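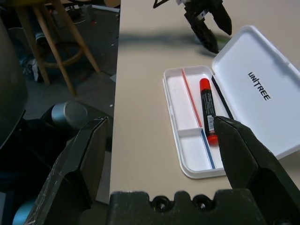

Report the Failures by Cause
By Annelies Schnyder
2022-09-08

Research groups that work on robot manipulation have settled into a habit of reporting one number. A policy is trained, a set of trials is run, and the share of successes is printed in bold in a table. The Tameo group has followed this practice as faithfully as anyone. I wish to argue that we should stop treating the single number as a result, and that our own study of pen packing gives sufficient grounds for doing so.

The task is a modest one. A two-arm system must place a marker in an open case and close the lid. We collected 905 demonstrations by teleoperation and trained two policies on them. The first saw only the overhead view. The second also received the views from the wrists. Each was then tested in 585 trials, with the starting position of the case varied across the table.

On the measure we had planned to publish, the two policies were close enough that a reader would have called the matter settled. Wrist views, it would have been said, add little. My colleague Ostap Boiko was not satisfied and proposed that every failed trial be reviewed and assigned a cause by two people working separately. In July the review was complete, and it changed our reading of the work.

The overhead policy failed mainly at the grasp. It closed its fingers beside the marker, or on the rim of the case. The wrist policy seldom made this error. Its failures came later, at the lid, where the arms had to act together and each camera saw only its own side of the job. In 123 trials the marker had been placed correctly and the attempt was lost on closing. One policy could not find the object - the other could not finish. A table with a single column presents these as the same weakness.

The usual objection is cost. Hubert Pichler, who manages our test schedule, has pointed out that labeling failures took more staff time than running the trials. The objection is fair, and small laboratories will feel it most. Yet the expense should be set against months of further training aimed at the wrong stage of a task, an expense that appears in no budget line.

A second objection deserves more weight. Causes are matters of judgment, and our reviewers did disagree, most often over whether a poor grasp or a poor release had spoiled a placement. We resolved such cases by discussion. I would now prefer that both labels be published and the disagreement left standing.

The Tameo group will release its failure labels together with the trial recordings, and we ask reviewers to request the same of others.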